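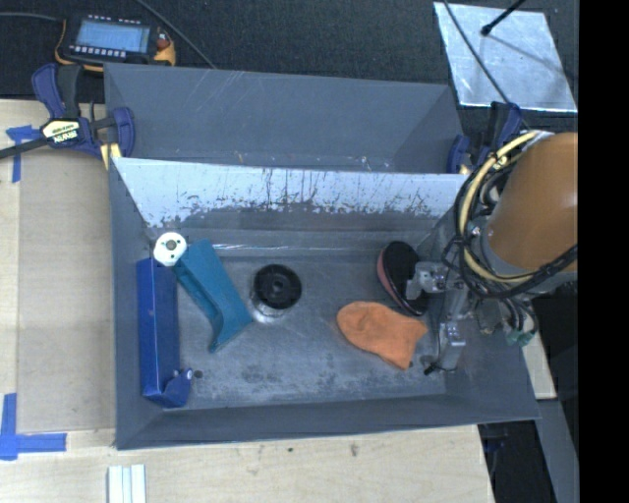 Monday, April 18, 2022. Storeddale workshop, bin cell. Open day for the Harkasmont training group.

Visitors were received in two parties, the first before lunch and the second after. Each party was given a short safety talk at the door and then stood behind the floor line for the demonstration.

The task shown was picking mixed items out of the front bin. The front bin was chosen over the rear one for the better view from the line. Clamps were checked for tightness before each party came in. The blue tape on the work surface was left where it was set in March and must not be lifted until the new mounting plate arrives from Grajales.

Program settings: approach height 340 mm, closing speed at 90 percent of the Nundeck default. The second party asked for a slower run, which was given at the end. The slow run is easier to follow and should come first next time.

Questions from visitors mostly concerned soft items. It was explained that cloth lying flat gives the fingers little to close on, and that the grasp point is therefore taken at a fold where one can be found. One visitor asked whether the shiny inner walls of the bins disturb the depth reading. They do, chiefly near the upper walls. A matte coating has been discussed but not ordered.

Log number 2560 covers both sessions. Eleven visitors signed the sheet, and the signed copy is in the front office.

To do: reroute the cable bundle at the wrist so that it clears the bin wall at low approach. Replace the worn finger tip. Ask Harkasmont whether their group wishes to see the two-bin transfer, which was left out for lack of time.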